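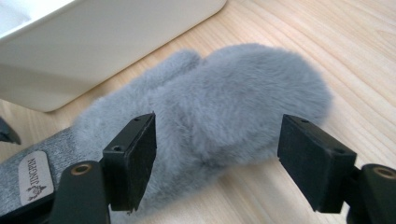 A gray mitten with a knitted cuff

The mitten library is coming back!

If you missed last winter, the idea is as simple as it gets. You come in, you pick out whatever you need for the cold months – hats, mittens, scarves, wool socks – and you walk out wearing it. No card, no form, no deposit. When spring comes you bring it back if you still have it, and if it went down a storm drain on the way to school, well, that's what mittens do. We started with a single shelf by the coat hooks at the Plinincombe branch and by the end of the season we had lent out 635 pieces. I still can't get over that number.

This year we're going bigger. The Zeman Street branch is joining in, and so is the little reading room in Plemport, which only opens in the afternoon but has a lovely warm radiator right next to where the shelves will go (if you've ever pulled on mittens that have been sitting by a radiator you will know why I'm excited). Between the three of us we'd like to have 2,000 things ready to lend before the first hard frost. We're a good way off, so please go through your drawers!

What we need most is children's mittens in the in-between sizes, the ones for kids who are past the thumbless kind but would swim in an adult pair. Hats we always seem to have. Scarves too, some of them magnificent. Somebody gave us one last year that goes around me four times and still touches the floor, and it was checked out the same morning by a boy who wore it as a cape.

Singles are welcome as well. I know it feels odd to donate one glove, but we have a whole basket for them and people really do dig through it. Plenty of children are perfectly happy with one red and one green, and a couple of odd ones went to a family making a puppet theater, which I would dearly love to see. 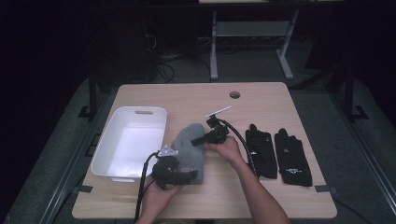 Everything gets washed before it goes on the shelf, so don't worry about doing it yourself, though if you know a piece is real wool please pin a scrap of paper to it that says so. We learned that one the hard way. A beautiful fisherman's hat went into the warm wash in November and came out the right size for a grapefruit.

Colm Ó Conaill is running the mending table again, on Friday evenings at Plinincombe from 6:30 until the tea runs out. He can darn a heel while carrying on a full conversation about cross-country skiing, and he's a patient teacher too. Eighteen people came to the last session before the summer break, and more than half of them had never held a darning needle. Bring something of your own with a hole in it, or take a piece off the repair pile. We have needles and plenty of yarn in sensible colors. If you have leftover bright yarn at home – orange, pink, anything loud – bring it along, because visible mends were by far the most popular thing we did and we ran clean out of yellow.

A few of you asked about patterns. There's a folder at the front desk with a basic mitten in four sizes, a ribbed hat and the thick boot sock that went around last year under the name Iluston, after the yarn shop where the pattern was first pinned up. The mitten is a good first project. It has a thumb, which scares people, but you only have to get through it twice. The sock is slower going, and the page with the heel on it had a mistake in row 98, now fixed in pen. If you have the old copy, please swap it for a new one before you get that far!

Drop-off boxes are out now at all three branches, just inside the door, and they'll stay out all winter. Lending starts as soon as the shelves are up. Ask for me at Plinincombe if you have a big bag to bring in and I'll come out to the car and help you carry it.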